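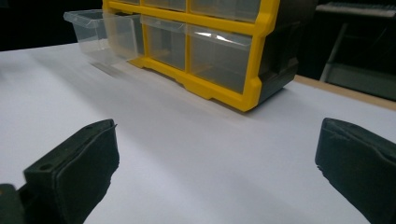 I have been trying to cancel my membership at the Istton gym since August. I joined in a burst of optimism, went 6 times, and have now spent longer on hold with them than I ever spent on the rowing machine.

The website lets you join in two clicks. To leave, you print a form, sign it and mail it to an office in Mestberg, where I assume it is fed to something. My first form came back because I had used blue ink. The second got me a cheerful email welcoming me to the premium plan.

On Monday I called again and was number 657 in the queue, a figure I refuse to believe. The hold music was pan pipes. I cleaned out the junk drawer, paid the water bill and looked up Daltska, where a one-way ticket costs less than another year of premium. 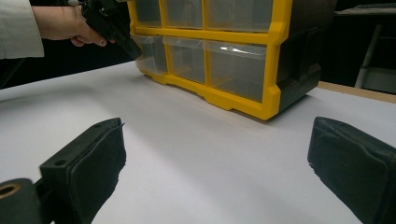

Clear drawers in a yellow frame, on the table.

The woman who finally picked up was lovely and offered me a free month – I said yes before I knew what I was doing. So I'm a member until spring at least. I may even go. The rowing machine faces the parking lot, and they do have nice towels.

We use cookies to improve your experience. By continuing to browse you accept our cookie policy.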